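Courses > Automation and Everyday Work > Unit 5 handout
Syllabus | Readings | Labs | Grading | Contact
Last updated: December

UNIT 5 — CHORES. CAN A MACHINE DO THEM YET?

Notes for the second half of the term. Written fast, will fix typos when I get to it. Bring to section. Leandro Segura is taking the afternoon group, same handout.

Short answer to the title: some, sort of, in one spot, with a person standing by. The long answer is the rest of this.

1. What counts as a chore

Working definition for this class: a job a person does at home or on a shop floor without being trained much for it, on objects nobody made for a machine. Dishes, wiping, sorting parts out of a tote, bagging, laundry. Vacuuming counts but it's a special case, see 6.

Compare with what factories have automated for decades. Welding a car door. The door arrives in the same place, same door, every time. The fixture does half the thinking. Take away the fixture and you're back to square one — that is basically the unit.

Terms you need:
- Rigid object: keeps its shape when you pick it up. Mug, box, wrench.
- Articulated object: rigid parts with joints. Drawer, scissors, laptop.
- Deformable object: shape changes when you touch it. Cloth, rope, dough, bags.
- State: everything you'd have to write down to say how the object is right now.
- Occlusion: something is in the way of the thing you want to look at. Often the robot's own hand.

State for a mug on a table is six numbers. Position, three; orientation, three. State for a shirt is... try it. How many creases, where does each one go, what's under what. You can't finish the list. We will come back to this on the quiz sheet.

2. Why clothes are the standard hard case

People always ask for it. Ileana Ardeleanu ran a survey for the Rirkumside housing project, 534 households, open question, "which job would you hand over first." Laundry folding came top, ahead of the bathroom. Nobody wanted help with cooking, or at least few did.

So the demand is there. The trouble is the garment. A towel is bad enough, but a towel is a rectangle — find two corners, lift, and gravity does a fair bit for you. Now a jacket. It has sleeves, a collar, an opening down the front, a lining that is a different color from the outside, a zipper. The inside can end up facing you. A sleeve can be under the body, or half pulled through. Two jackets from the same rack dropped on the same spot never land the same way.
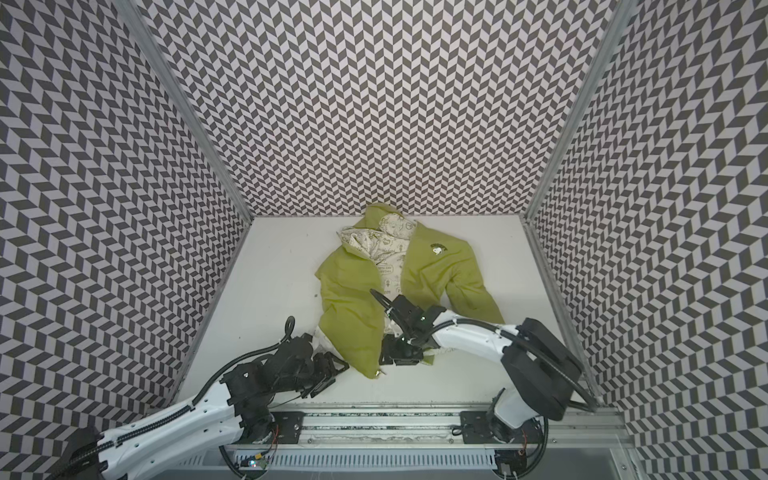 Think about the order of operations before you think about motors. A person with a bunched-up jacket does something like this: grab anywhere, shake, find the collar, let it hang, lay it down, pull the sleeves out, close the front, fold. Half of that is getting to a state where folding is possible. The literature calls the first half "flattening" or "unfolding" and for a long time it was treated as a seperate problem. Many older folding demos skipped it and started from a garment somebody had laid out by hand. When you read a result, first question: what did it start from?

Second question: how many hands. One gripper can drag cloth and can fold a flat thing over. Two can hold tension between them, which is how you get wrinkles out and how you keep a sleeve from sliding back. Costs you though. Two arms can collide, two arms have to agree on timing, and if they pull against each other you can stretch or tear what you're holding.

Third: what kind of fingers. Parallel-jaw is common because simple. Pinches well, single point of contact more or less. Can't feel how many layers it has. You do this without noticing — rub thumb and finger together and you know if it's one layer or two. Take the outer fabric and miss the lining and the whole fold goes wrong, and from overhead it may look fine until you lift.

3. Seeing

Two usual places for a camera.

Fixed, above or beside the work. Sees the whole garment, knows where it is. Loses detail, and the arms get in the way at exactly the moment that matters.

On the wrist. Goes where the hand goes. Great near the contact point. But it has no idea of the big picture, and what it does see keeps changing as the wrist turns. Point the hand up a little and you get a faceful of ceiling with a bit of cloth in the corner. Is that useless? No. The bit of cloth near the finger may be what you wanted. But the software has to know which part of the view to care about, and lighting plays hell with it. A lamp shining in can wash out a good part of the picture.

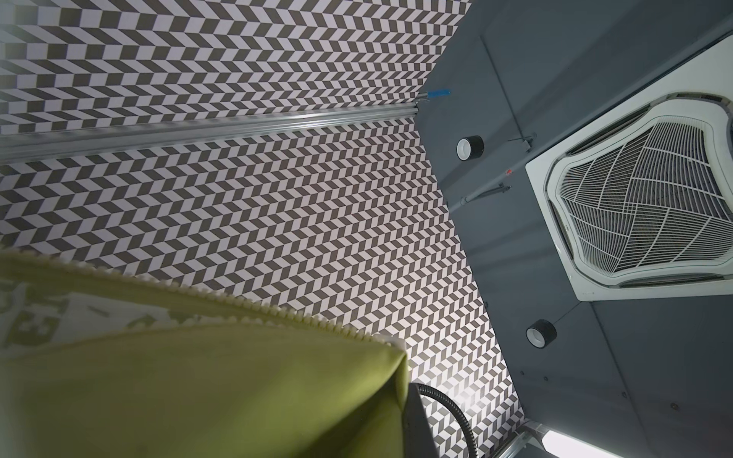

Fig. 5.2. Wrist camera view: a seam close up at lower left, chevron wall and ceiling behind.

Exercise, do on paper. From Fig. 5.2 alone, write down what you can say about the garment. Which part is it? Which way is the rest of it lying? Then write what you'd need from a second camera to settle it. Half a page, not more. Most people write too much on the first part.

Most current systems use both kinds and let the learned model sort it out. Whether it does sort it out is an open question, Aino Pitkänen's guest notes (reading 5b) are good on this. Her complaint is that people report the success rate and never say which camera the thing was leaning on. Cover one up and see what drops. Cheap test, hardly anyone runs it.

4. Where does the skill come from

Three routes. Know them, know one weakness each.

(a) Program it. Write the steps by hand. Find corner, move to corner, close. Clear, you can debug it. Falls over the first time the cloth does something not on your list, and cloth always does.

(b) Simulate it. Practice in software, move to the real thing. Cheap repetitions. Simulated cloth is not real cloth, esp. friction and how it sticks to itself. Good for rigid stuff, iffy here.

(c) Show it. A person drives the arms through the job many times and a model learns to copy. Most of the impressive recent stuff is this. Weaknes: you need a lot of showing, it's slow, and the copy picks up the habits of whoever was driving.

On (c), the Galov case study in the reader is worth your time. They collected 2000 demonstrations on one family of garments. Then threw out the ones where the operator fumbled, which left 1486. Class discussion: should they have thrown them out? Eusebio Sarmiento argued last year that the fumbles are the useful part — a robot that's only ever been shown clean folds has never seen how to get out of a mess. He lost the vote but I think he had a point. Be ready to take either side.

5. Shop floor vs. home

Not the same question, keep them apart in your essays.

Shop floor. You can pick the lighting. You can clear the surface, bolt the arms down, keep people back, and limit which items show up. You have shifts, so somebody can walk over when it jams. Pays for itself if it does one job all day. This is why a commercial laundry gets a towel folder years before you do. Reading 5c on the Mahama plant: note how much of the article is about the conveyor and how little about the folding.

Home. None of that. Dog hair, low sofa, bad light, a different pile every day, and the person who'd have to rescue it is the person who bought it so they wouldn't have to. Also it has to do many chores, since no one gives up floor space for a sock machine. And slow is okay up to a point. If it takes all night but finishes, people seem fine with that. If it takes all night and you find one sleeve shut in a drawer, no.

Safety as well. A bolted-down arm has a known reach. Something that rolls around a kitchen with a toddler in it is another matter, we do that in Unit 7.

6. Scorecard (argue with this)

Vacuuming open floor — done, mostly. Worked because the job was redefined: small disc, bumps into things, floor is flat. Didn't copy how a person vacuums.
Dishwasher, the washing part — done ages ago. Same trick, a box.
Loading the dishwasher — lab demos, gets wet and shiny and see-through objects wrong.
Wiping a table — close. Knowing when to stop is the harder bit.
Picking mixed items from a bin — in use in warehouses, with limits on what's in the bin.
Folding towels — commercial machines yes. General arms, yes in a set spot.
Folding shirts — general arms, in good conditions, slowly.
Jackets, anything lined or with fasteners — I'd say not reliably. Zippers especially.
Putting clothes AWAY — ask me again in a few years. Hangers are awful.

Emiliano Marín's project from a past term went through product pages and scored them against this list. His finding on the Grurketti home helper was that the video showed folding, the manual said "assists with folding," and the warranty page didn't mention cloth at all. Read all three pages. Good habit.

7. How to read a demo video

Checklist, use it for the assignment:
- Is it sped up? Look for a small "4x" or whatever in the corner. If there's a person in shot watch how they move.
- Any cuts? One take or several.
- What did it start from (see 2).
- Same item every time, or different ones?
- Is a human driving it? Sometimes stated, in tiny type.
- How many tries are we not seeing.
- What happens when it drops the thing. If the video never shows a drop, be suspicous.

A still picture tells you even less. Arms on a garment could be the start of a fold, the end of one, a failed grab, or someone testing the grippers. Don't write "the robot folds the jacket" if all you've got is one photo. I take points off for that.

8. Assignment

Pick one chore from section 6, or one of your own if you clear it with me or Leandro. Do it yourself by hand, slowly, 2 times, and write down every step including the dumb ones. Especially the dumb ones — turning it over to look, smoothing with the flat of the hand, starting again. Mark each step with what sense you used: sight, touch, or neither. Then say which step you think a two-arm setup would fail on first, and why.

Two pages plus your step list. Typed. Step list can be messy.

Readings: 5a textbook chapter on grasping, skip the math boxes. 5b Pitkänen notes. 5c Mahama article. Galov case is in the back of the reader, the page numbers in the printed one are off so use the headings.

Next unit: food handling. Don't buy the second lab manual yet, edition might change.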